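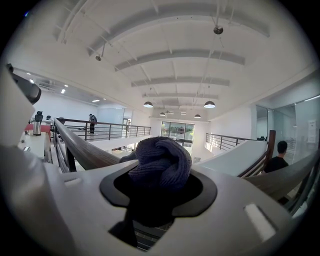 Home | Threads | Search | Older | Newer

Re: [draughty-houses] Warm upstairs, freezing downstairs

Hello all,

Sorry for the slow reply, I've been up a ladder most of November and the inbox got away from me. I read this one twice because it could have been me writing it three winters ago!

> We moved to Were in the spring and fell for the big open hall with
> the landing looking down over it. Lovely in June. Now it's 14 degrees
> on the sofa and you could grow tomatoes on the landing. We have the
> heating on from six in the morning and it makes no odds. A chap came
> and quoted us for a second boiler, which seems mad. Has anyone on the
> list fixed this without ripping the house apart? Also we have a dog
> who sleeps at the bottom of the stairs and I feel bad for him.

Please don't buy the second boiler. Not yet, anyway. The heat you've got is fine, it's just all gone to live upstairs. We had exactly the same thing and were quoted 4000 for new radiators, and I nearly said yes because I was cold and fed up and he had a very nice folder.

First thing we did was a ceiling fan, run backwards on the slowest setting. Most of them have a little switch on the side of the motor that nobody ever touches, and in winter you want it pushing air up so the warm stuff rolls across the ceiling and comes down the walls. Ours is a Farodberg, bought second hand for 48 with one blade in the wrong colour. It hums a bit. You stop hearing it after a week or so - my mother-in-law has never stopped hearing it, but she doesn't live here.

Second thing was the thermostat. Where's yours? Ours was on the landing, so it was reading the tomato-growing air and switching the boiler off while we sat downstairs in coats. We swapped it for one of the wireless Notel ones, which you can stand on a shelf, and put it in the hall at sitting height, well away from the radiator. I'd do this before the fan if you can only manage one. The instructions are dreadful, by the way. Hold both buttons until it beeps twice, then let go, and ignore page three altogether. 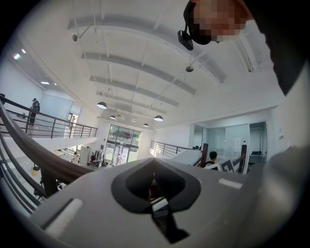
Then curtains. I know people get sniffy about curtains in an open hall but a good heavy one across the front door made more difference to my ankles than anything else I've bought. I got the lining from Vindia, end of roll, 172 for enough to do the door and the long window as well, and I made them up myself over a weekend (badly, the hems wander). If you're not a sewer, a thick blanket over a tension pole does the job until you decide.

What I wouldn't bother with again is the stick-on foam round the landing doors. It looked grim, it peeled, and it kept the warm air upstairs where we already had too much of it. I also spent an evening putting foil behind radiators on inside walls, where it can't do a thing. You live and learn.

Can I ask what your floor is downstairs? If it's boards over a void you'll be getting cold coming up from underneath, and that's a separate job. A rug with proper felt under it will tell you quickly whether it's worth looking into. Do check you've not blocked any air bricks outside, though, tempting as it is. The joists need them.

We spent a bit over 200 on the fan and the lining, with the thermostat on top of that, and the hall now sits at 18 or so in the evening with the heating coming on at half past six. Still not toasty! I wear slippers.

For the dog, raise the bed. Ours has one of those canvas ones on legs, and she went from curled up tight to flat on her back with her feet in the air.

Let us know how you get on, and if anyone has a tip for fan hum I'm all ears.

> PS is it worth asking about curtains or is that an old wives' thing?

Not an old wives' thing. See above!

Filed under: Heating & Draughts, Stairs and Landings
7 replies | 3 shares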